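Ardale Community Workshop
Minutes of the June parts and benches meeting

Present: Yoshinori Hamada (chair), Yuzuki Tsuchiya (minutes), bench leads from Jastmont and Cestomgate.
Apologies: the evening group.

The meeting opened at 6:30 p.m. in the back room. Minutes of the May meeting were approved with one correction. The drill press belongs to Cestomgate, on loan, and was wrongly listed as ours.

1. Push-button switches
The order from Mikuš has come in. It holds 251 switches in mixed cap colors. Yoshinori has checked the delivery note against the invoice and they agree. The price went up slightly from last year, and he will ask whether a larger order in the fall would bring it back down.

Jastmont asked for 98 of the switches for their control box course. Agreed. They will collect on Friday and bring their own cartons.

2. Sorting
The last batch was stored with the colors mixed, and people spent too long digging for the one they wanted. It was agreed to sort by cap color before anything goes on the shelf. Switches to be sorted go in a blue tray, with a bin on each side. Each bin gets a small label on the inside, on the floor of the bin, as labels on the outside rub off when the bins are stacked.

Cestomgate asked if yellow and green could share a bin to save shelf space. After some discussion this was turned down. Each bin to hold up to 50 switches, one color only.

Switches should be stood upright in the tray, terminals up, so that bent terminals show. Anything bent goes in the repair tin by the door and is not to be put back with the good ones.

3. Bench covering
Brown paper mats are to stay on the white tables for all sorting and soldering. The table by the window has burn marks from April and will be sanded if it can be, otherwise turned around. Yuzuki to order another roll of paper. The old mats can be used for wrapping.

4. Bins
We have 14 translucent bins and the lids for most of them. Jastmont still has two of ours. They will return them on Friday when they collect the switches.

5. Any other business
The kettle has been replaced. The key to the side cupboard is missing again, and whoever has it should leave it on the hook. Cestomgate would like the drill press back before their open day. Yoshinori to arrange a van.

Actions
Yoshinori: price query to Mikuš, van for the drill press
Yuzuki: paper roll, bin labels
Jastmont: return two bins

The meeting closed at 7:40 p.m. The next meeting will be in the same room. 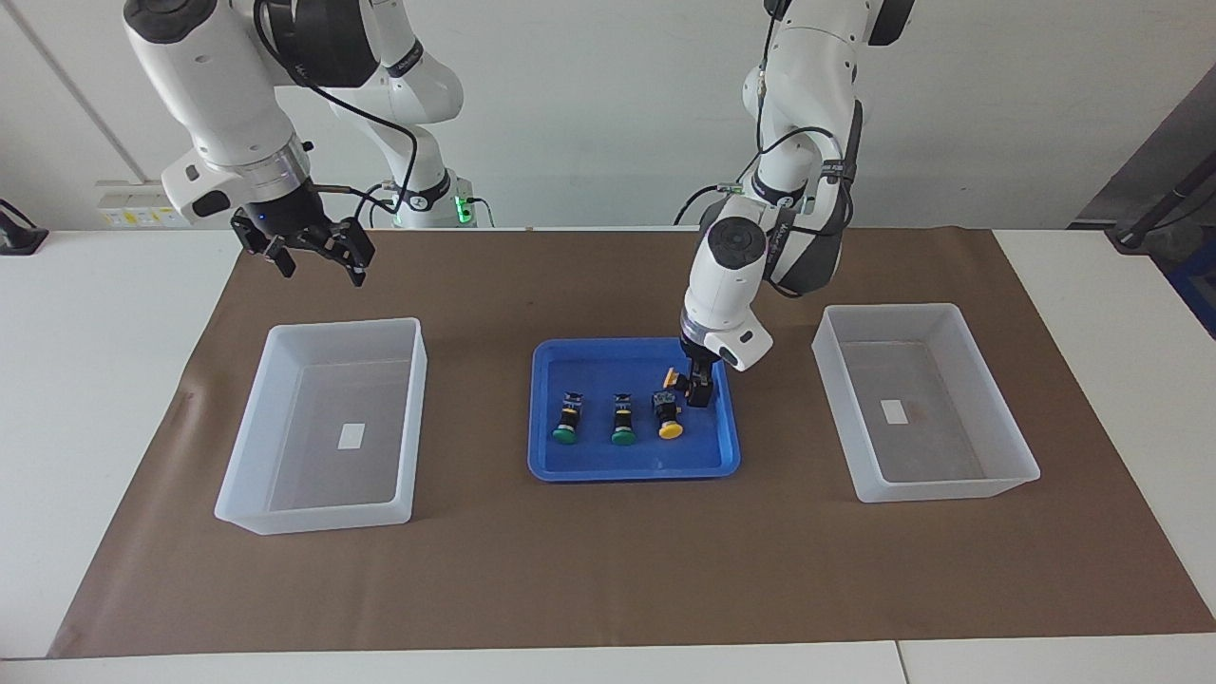
What should be done with a switch that has a bent terminal?

Put it in the repair tin by the door and keep it out of the color bins.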